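Collecting examples on a decorated table: one long session or many short ones?

Asked by Tukby, Tue 23 August

Hello all. I am gathering examples for a policy that handles tree ornaments with two arms. The task is to take the green glitter ball out of the plant and put it in the yellow tray. I have 253 episodes from July, all of them driven by me. 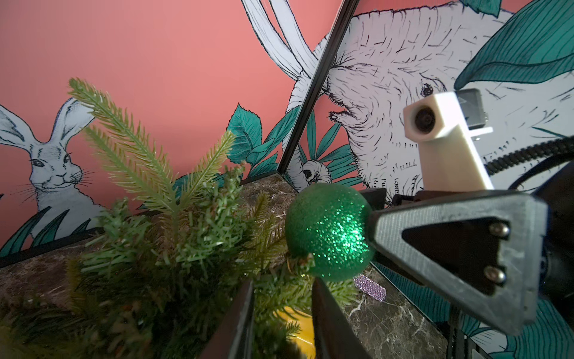 My worry is that all my episodes look too similar to each other. The plant is always in nearly the same place, and I have become very used to the task, so my motions are also the same. In training the loss is good. On the table the arm stops near the branches and waits.

Both arms are on one rail and each has a wrist camera. I record the wrist views and one fixed view.
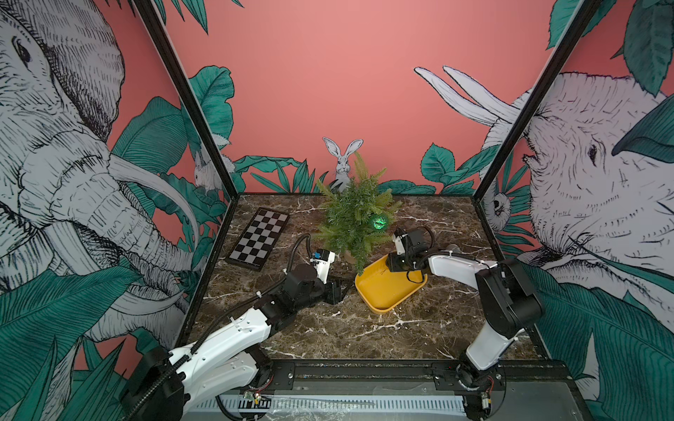

Foment wrote to me by message that 253 is enough and that I should look at the starts, not at the number. Is this right? And should I keep the episodes where I failed the first grasp and tried again?

Sauerland

Yes, please keep the retries. A policy which never saw a missed grasp does not know what to do after one, and it will wait, exactly as you describe. Cut only those where you gave up.

For the starts I would do it in this order:

Move the plant and the tray before every episode, also by small amounts.

Begin some episodes with the grippers already close together at the branches, so that the difficult part is seen more often.

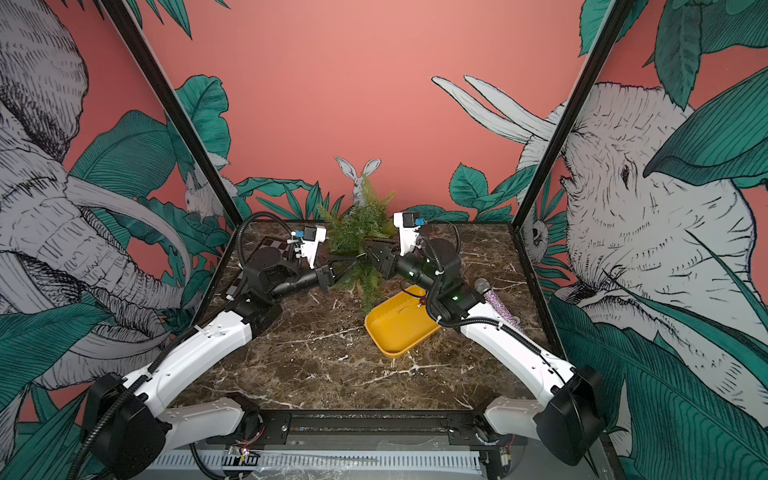
Let a second person drive at least 15 episodes. Their hands will be slower than yours, and this is good.

Change the other things on the table too. I leave the chessboard in when I record, but I turn it between sessions, otherwise the model may use it as a landmark.

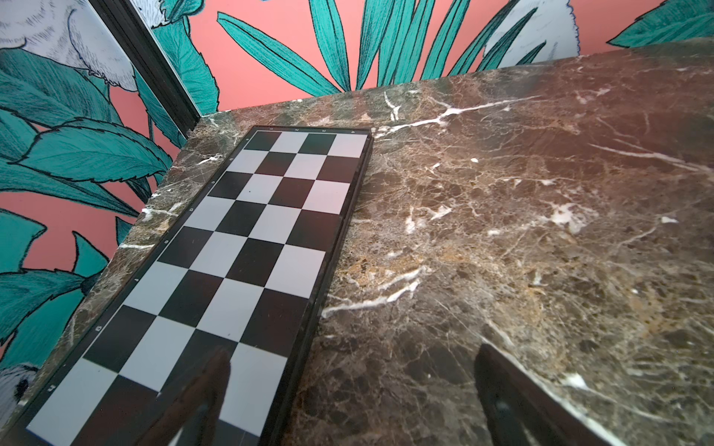 Drumside

Short sessions. I do 6 or 7 episodes and then a break, after that my driving gets lazy. Also check that your camera clocks agree, I lost a week to this.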